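Section 4 – Looking after your Riteo tabletop

Tea breaks happen to all of us, so do be kind to the white surface.

1. Clear away used paper cups before you wipe.

2. Keep a folded cloth close by.
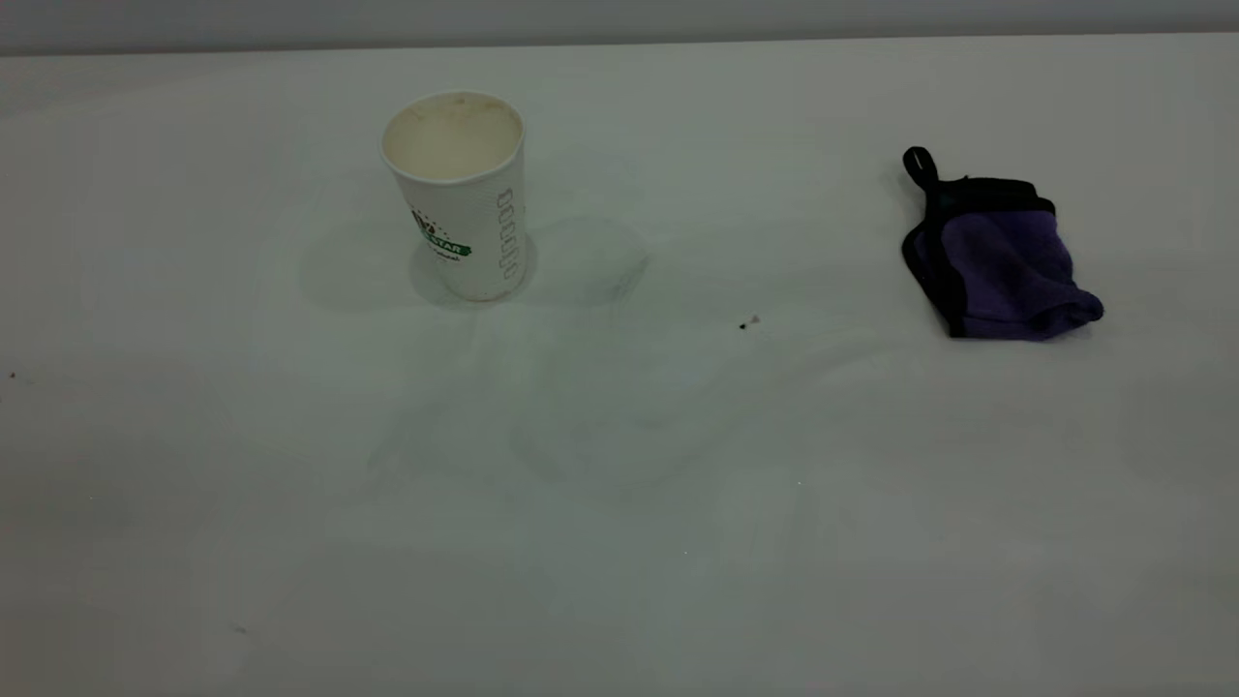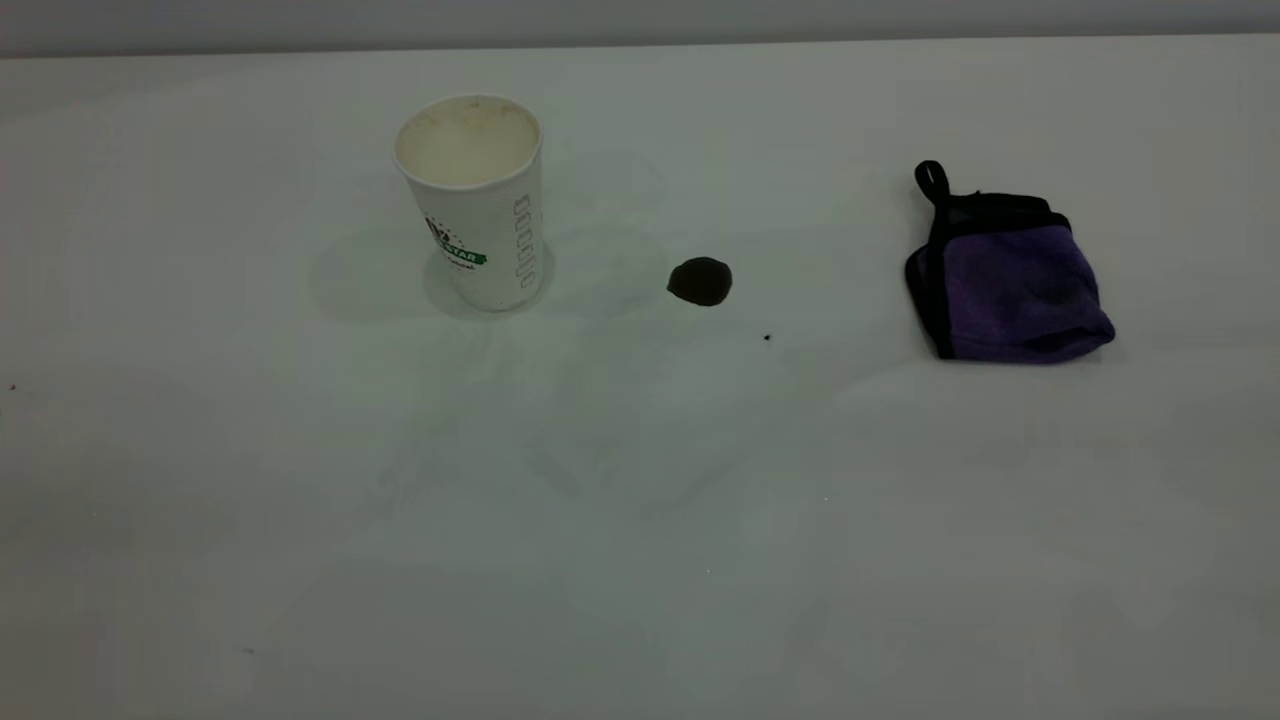 A reader in Stostham wrote to ask whether a ring left overnight is past saving, and added that warm water had always done the trick on her old Skurdale desk.

3. For rings, use warm water first – then dry well.

Caution: no scouring pads, please, however stubborn the mark.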